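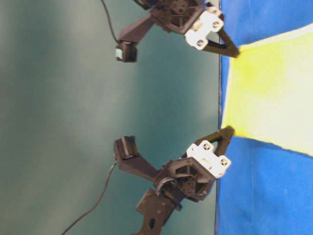
Student robotics clubs should spend less time on competitions and more time on laundry.

I have helped run the robotics club at Modimham High for long enough to have seen both. Until last year we did what most school clubs do. We paid the entry fee, waited for the rules to come out, built a machine to push or throw whatever had to be pushed or thrown that season, and drove it by remote control in a gym full of noise. The students liked it. A few of them learned a lot. Most of them learned to hand tools to the few.

This year we put the money into two arms and gave the whole club one job, folding a cloth. The entry fee, the travel and the hotel had come to $1,623 the year before. We had no trophy to show the school board for that, and we won't have one this year either, so on that point the two come out even.

Folding sounds like a small job. A block has the same shape wherever you set it down, and a student can write the program for picking it up in an afternoon. A cloth has a new shape every time anyone touches it. Pull one corner and the other three move. The edge you meant to grab is now under the part you didn't mean to grab. Students who had been bored by October were arguing about friction in November, and they were arguing from things they had watched happen.

The second thing I like about it is that the work divides well. With a competition robot there is one machine and one driver, and by the last month everyone else is standing behind the driver. With the cloth, one group works on the fingers, another works the arms by hand control and records the moves, and another trains the program on the recordings and finds out how bad they are. The club has recorded 767 attempts so far. Students threw out a good share of them on their own judgment, and had to say why in writing. I can't think of a competition task that made a freshman write a paragraph defending a decision.

The parents who object have a fair point, and I don't want to skip over it. Competitions have deadlines, and deadlines get things finished. They put students in a room with students from other towns. They also look good on a college application in a way that a towel doesn't. One parent told me that her son could explain a regional final to his grandmother in one sentence and could not explain this at all.

I would answer that the deadline can be kept. We have set ours for April, when the club will show the arms at the Plillham library on a Saturday morning, working or not. The other towns can be kept too. Two schools have asked to try our recordings on their own arms, and we have said yes. As for the application, a student who can describe a failure clearly has something to write about.

What can't be kept is the feeling of winning, and some students will miss it. We lost a couple of members in the fall for that reason. A bigger school could run both programs side by side and let them choose. We have 692 students in the building and one room after school, so we had to pick.

I would pick the same way again. The district is deciding next year's club money now, and the form still has a box for "events entered" and no box for anything else. I would like to see a second box, with enough space in it for a few sentences from the students about what they tried – and that would cost the district nothing but a new form.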